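Sternasard shopping basket – blue plastic
Item 422. Updated 28/07/2018

Deep royal blue, good for shops, farm stands, play stores. Min order 2, ships from Zaidi. 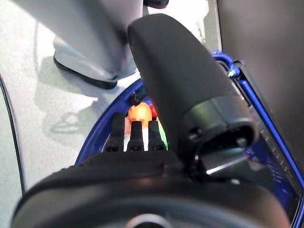 Bulk price kicks in at 200. Ask Areeba Rind for a qoute.
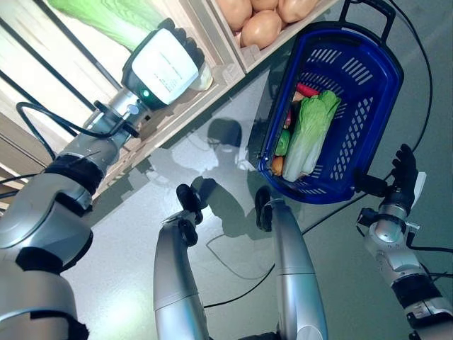

Cleaning is easy – rinse, shake, stack. Slots down the sides so air gets in, black carry handle, and a napa cabbage fits lying lengthwise with small stuff round it. Plulo lids do NOT fit.

Goes well with our Zerkex wood crates, sold seperately.
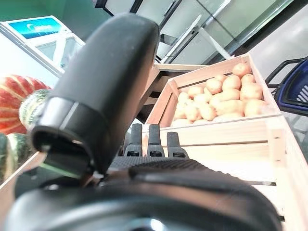

Light wood slatted crate, with potatoes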